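The day Clisus stopped listening to its left hand

I work with a pair of robot arms called Clisus, and I want to tell you about the time they went wrong. It's quite a small story. No explosions, sorry! But I learned more from it than from all the days when everything behaved, and I think you'll like the detective bit in the middle.

What is Clisus supposed to do?

The job sounds easy. There's a tray with some snacks on it, and there's a box, and the arms have to pick things up and put them where they belong. We call this the Greco job, after the long corridor our room is on. You could do it while singing and thinking about your birthday.

For a robot it's hard. A biscuit doesn't weigh much, it breaks if you squeeze it, and no two are quite the same shape. Paper is even worse, because it crinkles and slides about. So we make Clisus practise. One practice is called a run, and we had done 540 runs before the trouble started. I was feeling pretty pleased with myself by then (always a bad sign).

How a robot knows what its hand is doing

Try something for me. Shut your eyes and touch your thumb to your little finger. Easy? You didn't look, and you still knew where your thumb was. That's because messages are whizzing up your arm to your brain all the time, saying "I'm bent this much" and "I'm pressing this hard".

A robot arm needs messages too. In each joint there's a motor, which does the moving, and a sensor, which keeps reporting back. The report says how far the joint has turned. The robot's computer listens to the report, compares it with where the joint ought to be, and gives the motor a little nudge to put it right. Then it listens again. It does this over and over, far faster than you can blink.

Engineers call this a loop, because it goes round and round: move, check, fix, move, check, fix. You're doing a loop when you carry a very full glass of squash across the kitchen. You watch the top, it starts to tip, you level your hand, you watch it again.

Now, what do you think happens if the messages stop coming?

What went wrong

It was a normal afternoon, a little after three. The left arm reached over, opened its gripper (that's the robot's hand) and went down for a biscuit. Then it gave a tiny jerk, like somebody who has just heard a door bang. It carried on. I wrote "odd wobble" in my notebook and carried on as well, which was my first mistake.

A bit later there was another wobble. Then the gripper closed on a biscuit and kept on closing. Crunch! Crumbs everywhere. And then the whole left arm stopped dead in the air, and the screen said LOST CONTACT WITH GRIPPER.

The stopping was the good part, by the way. Clisus has a rule built into it: if a joint goes quiet for too long, everything must stop. We call that a safe stop. The rule did its job. The squashed biscuit came from the short moment before the rule kicked in, when the motor was still squeezing and the report saying "that's enough!" wasn't getting through.

So who was the culprit? I had three suspects. It might be the gripper's motor. It might be the computer program, which is called Ikard and which I had changed that very morning (gulp). Or it might be something in between the two.
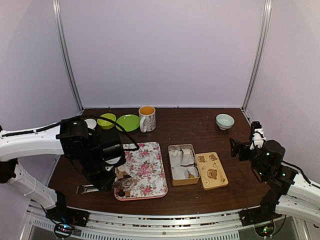
Finding a fault that comes and goes is really tricky. If a lamp won't switch on at all, you can change the bulb and see. But if it flickers once a week, always when you're in another room, where do you begin? I began with my own program, because I was sure it was my fault. I put back the old version from the day before and did some more runs, and the wobble came back all the same. So Ikard was innocent. Next I thought about the way the messages travel, and that meant looking hard at the thick black cable on the left arm. Follow it along the top of the white part and you'll find it arches up over the black wrist and then loops down over the edge of the tray with the roses on it. A cable like that has to bend whenever the arm bends. I started to wonder if it minded.

The notebook helps out

The next thing I did was boring, and it was also what cracked the case. I went through the record of every run. Clisus keeps a log, like a ship's captain, and each time a message goes missing it writes down when that happened and where the arm was.

I found 23 missing messages. Most of them lasted such a short time that I'd never noticed anything. The very first one was in run 126, weeks before the crunched biscuit! The fault had been there all that time, getting slowly worse, and Clisus had been quietly writing it down, and I hadn't read it.

Then I made a little map, with a dot for each missing message to show where the gripper was. If the fault was in the motor, I'd expect the dots to be scattered all over the table. They weren't scattered. Nearly all of them were in one patch, where the left arm was stretched out a long way and the wrist was twisted round at the same time.

Stretched AND twisted. Can you guess?

The culprit

At the gripper end, the cable finishes in a plug. You've got plugs like that at home, on a tablet charger maybe. Inside are thin bits of metal which have to touch the metal on the other side. When they touch, messages get through. When there's a gap, even one too small to see, they don't.

There was a bit too little slack in our cable. (Slack means spare length, the floppy bit.) When the arm was folded up there was plenty. When it reached far out and turned its wrist, the floppy bit got used up and the cable gave the plug a tug. Just a tiny one. But tiny tugs add up, run after run, and the plug had worked itself loose.

I switched the power off and wiggled the plug with my finger, and it rocked like a wobbly tooth. I've never been so happy to see something broken.

What we changed

First, the plug. We fitted a new one with a catch that clicks, so it can't creep out bit by bit.

Second, we moved the clips that hold the cable so that there was more slack near the wrist. You have to be careful with this. Too much slack and you get a big droopy loop that can catch on a mug handle or sweep a bowl off the table, and then you've swapped one problem for another. We moved the arm very slowly through all its biggest stretches and watched the cable the whole way.

Third, and I think this is the most important one, we changed the rule about the log. Before, Clisus only told us when it had to stop. Now it puts a yellow line on the screen after a single missing message. It doesn't stop for one, but it does tell us, and one of us has to go and look.

We changed the squeezing as well. If the gripper's report goes missing, the motor now stops squeezing harder straight away, without waiting for the rest of the arm to decide what to do. It doesn't let go either, in case it's holding something that would smash.

Then we went back to practising, both arms together this time, with the left gripper over the tray and the right one near the flat thing with the little brown cartoons on it. Two arms working that close to each other have to keep track of one another too, so a missing message matters even more. If the left arm's reports dry up, the right arm has to stop as well.

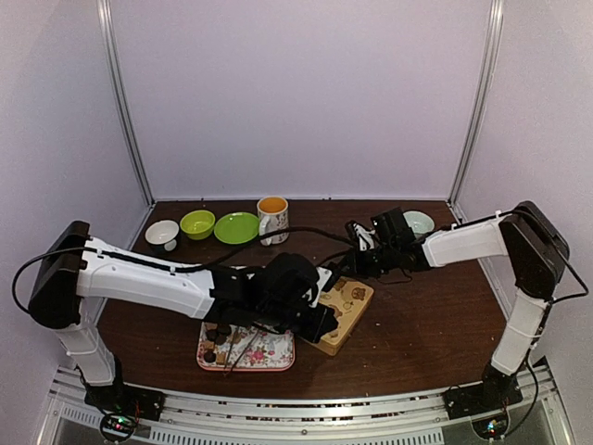 One reader of our Cataletti page for schools wrote in to ask why we don't simply give every robot two cables, so that if one comes loose the other can carry on. She said her bike has two brakes and it seemed like the same idea.

It is the same idea, and it's a very good one! Engineers call it redundancy, which is a long word for having a spare already working. Aeroplanes are full of it. The trouble for a small arm like ours is that a second cable is more weight to carry and more stuff to bend, and if both cables run along the same path they might get tugged at the same moment. So for our snack job we've gone for one good cable, a clicky plug and a rule that says stop. If Clisus were lifting something heavy near people, I'd want the spare.

Keeping people safe

I should say how we look after ourselves, because you might have a robot at school one day, even a little one.

When the arms are switched on, our hands stay out of the space they can reach. Always. If a biscuit rolls somewhere silly, we stop the robot first and fetch the biscuit afterwards. An arm that has stopped because of a fault might look as if it's asleep, but it may still have power, and if the loose plug suddenly makes contact again it could move. That's why I turned the power off before I went anywhere near that wobbly plug.

And if you see a robot do something odd, even a tiny twitch, tell a grown-up and write it down. Put the time next to it. I wish I'd underlined "odd wobble" three times and gone straight to the log.

How's it going now?

We've done 159 runs since the new plug went in. The yellow line has come up once, and we all rushed over to the screen, and it was the right arm! Its plug hadn't been changed. We'd been so busy fixing the left one that we'd left its twin exactly as it was. So the right arm has a clicky plug now as well, and I've got a note stuck to my desk that says CHECK BOTH SIDES.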